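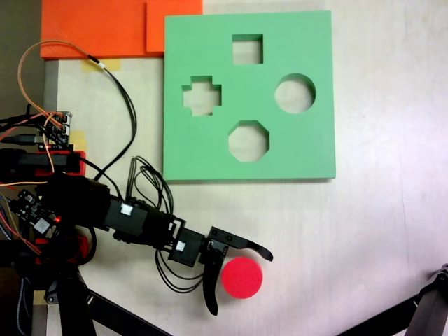
Aprendizagem por imitação: resultados da tarefa de encaixe

2018-09-12

O grupo de manipulação de Zilthorpe concluiu a avaliação da política Sternano na tarefa de encaixe de formas. O braço, de baixo custo e com pinça de dois dedos, deve recolher um cilindro de espuma vermelha pousado na mesa e colocá-lo na abertura circular de um tabuleiro verde, que tem ainda aberturas quadrada, octogonal e em cruz.

A política foi treinada com 795 demonstrações teleoperadas e recebe apenas imagem e posição das juntas. Não há sensor de força. Compararam-se 2 variantes: predição de uma única ação por passo e predição de blocos de 17 ações, com reexecução parcial a cada bloco. A segunda reduziu as oscilações da pinça junto ao rebordo da abertura, onde a primeira tendia a parar.

Considera-se encaixe válido a peça de pé dentro da abertura, mesmo que fique saliente em relação à face superior do tabuleiro. A profundidade de inserção não entra na métrica. Em caso de falha, a política pode fazer até 3 tentativas antes de o ensaio ser encerrado.

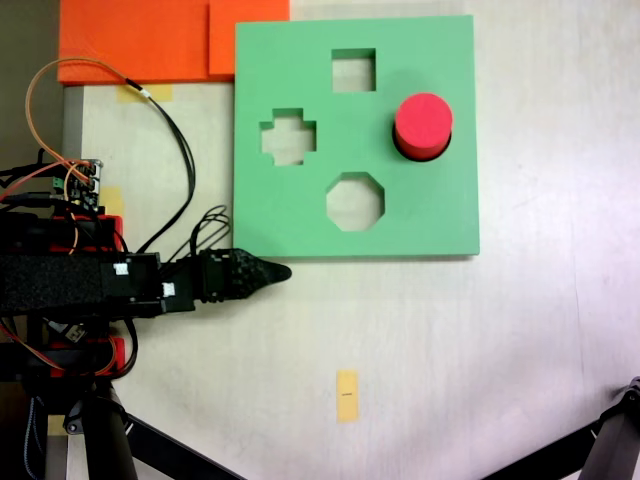

Próximos passos

A equipa de Wustcombe vai repetir o protocolo com o tabuleiro rodado e com as restantes formas. A cruz é o caso mais exigente, por depender da orientação da peça. O código de treino será integrado no repositório Moen em dezembro, com os registos dos ensaios falhados.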